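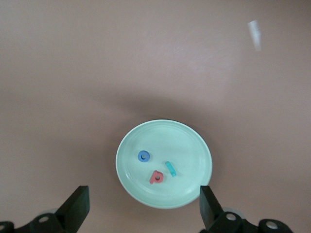

Sort-and-Spell: A Ten-Minute Tabletop Activity with Foam Letters

By Abenezer Gashaw
3 min read
Print this page | E-mail to a friend

My kids went wild for this one, and it uses stuff you probably have in a drawer already! All you need is a shallow plate, a handful of foam letters and some little bits and bobs from the craft box. I've been running it at our Plarngate play mornings since last winter and we still get requests for it.

What you need

- One shallow plate with a rim (the rim matters, small things roll)
- Lowercase foam letters
- Small rings, beads or blocks in bright colors
- A clear table

I bought a tub of 300 mixed pieces, which is far more than you need. A few per plate is plenty. A pale plate works great with this - on my mint green one, a red "p" or a blue ring really pops. These are small parts, so keep this for children who are past the mouthing stage, and stay at the table with them.

Step 1. Set the plate

Put one letter and a couple of small pieces on the plate. Lay the letter flat and the right way up for the child, not for you! I get this wrong all the time when I'm sitting across from them, and a lowercase "p" turned halfway around looks an awful lot like a "d".

Step 2. Name it

Ask your child to point to the letter and make its sound. Then go for the colors. Let them pick things up and squish them (foam is very squishable, enjoy it).

Step 3. Hunt for a match

Send them off to find something in the room that starts with the same sound. Pillow, pencil, pants, papa - we take everything. Silly answers get a bonus cheer.

Step 4. Swap

Cover the plate with a dish towel, change one thing, and whip the towel off. What's different? This is the part my two would play 100 times in a row if I let them.

Making it harder

Add a second letter, then a third, until you can build a short word. "Pin" and "pot" are good first ones. You can also ask them to use the ring as the dot on an "i", which gets big laughs at our house.

Cleaning up

Foam letters can go in a bowl of warm soapy water. Rinse, spread them on a towel and leave them overnight before they go back in the tub.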